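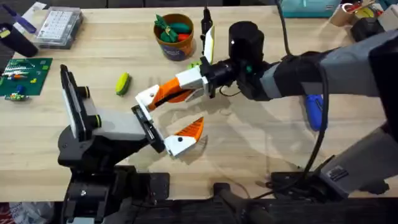

The two arms over the table in Tiltberg, vegetables at the back.

August, evening

My target for this week is 225 good examples and tonight I have 35. I write the number here so I will not make it bigger in my head tomorrow.

I took the early tram to Rutkowska Street and was in the room before eight. The first hour went to calibration, as always after the arms have been switched off for the night. The left one starts with a small error in the wrist, very small, but if I ignore it then every example of the morning has the same error inside, and the model learns it as if it were a rule. I did this mistake in my second week at Plurosum and I still remember the feeling when we had to delete everything.

The task now is the passing task. One arm takes a toy vegetable, brings it to the middle, the other arm receives it. For a person it is nothing. When I drive the arms myself, I must think about where my left hand is, where my right hand is, and who lets go first. If the giving gripper opens too early, the vegetable falls. If it opens too late, both arms pull, and I can see in the force graph a little mountain that should not be there. Before lunch I threw away 6 examples for this reason. One of them looked perfect on the video, and only the graph was ugly. I was thinking for a long time if I should keep it.

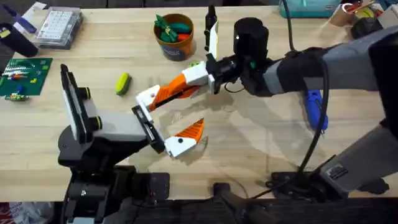
In the end I deleted it too. I prefer to have fewer and to trust them.

What I find difficult is to be different every time. The instructions say that the examples must have variety: start from another corner, approach from another angle, change the speed. But the hands like habits. After ten passes I noticed that I always come from the right side and a little from above, so I wrote on a paper "other way!" and put it next to my keyboard. It helped until lunch. After lunch I was lazy again, and I think the examples from 2 o'clock are all like brothers.

I also left the other things on the table where they were. At the beginning I wanted to clean everything before recording, as my mother taught me, but a model that has only seen a clean table is confused by the first pencil. So the tools stay. It is still not pleasant for me to look at it all day.

In the afternoon Budemness, our recording program, stopped two times and I lost the example I was making. Both times the pass was a good one, of course. 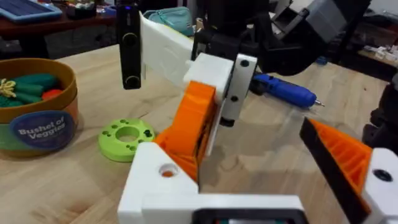

I wrote the time of each stop in the notebook, and I will ask tomorrow if the newer version is ready. I would like also that it plays a sound when the recording really begins. Now I look at the screen, then at the grippers, then again at the screen, and my neck is tired from this.

Came home after seven. Soup from yesterday, and I called my sister but she was still at work. When I cut the bread I noticed that I was holding it very carefully with two fingers.

Tomorrow: calibrate, begin from the left side, buy coffee for the office.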